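Jirkerstead Benchtop Paint, Chalk White, 1 litre tin

I first mixed this one up for my own laundry, where the old bench was a nasty shade of brown and I couldn't face paying for a new one. Two coats later my sister wanted some, then her neighbour, and here we are selling it by the tin! It's a water-based paint for benches, desks and tabletops, low sheen, and it doesn't stink the house out.

Give the surface a good scrub with sugar soap first, then a light sand (I use 240 grit, but whatever's in the shed will probably do). Foam roller, thin coats, and leave it overnight in between. I'm a fan of the plain off-white on tables, as a bit of speckle hides the toast crumbs.
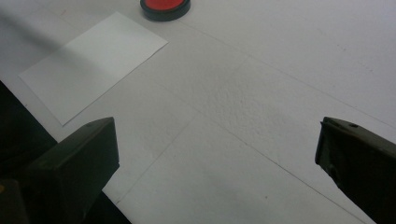 Sizes and prices

1 litre tin, $50. Sample pot, $13. The colour range is Chalk White, Derkcombe Grey and Hakim Blue, and the blue is back in stock in August.

Pick up from the Trirkard shop or we'll post it. Please don't put hot pans straight on it, even once it's cured (guess how I know). Leave it 40 hours before you put anything heavy down.

Goes well with: Jirkerstead Clear Topcoat, foam roller set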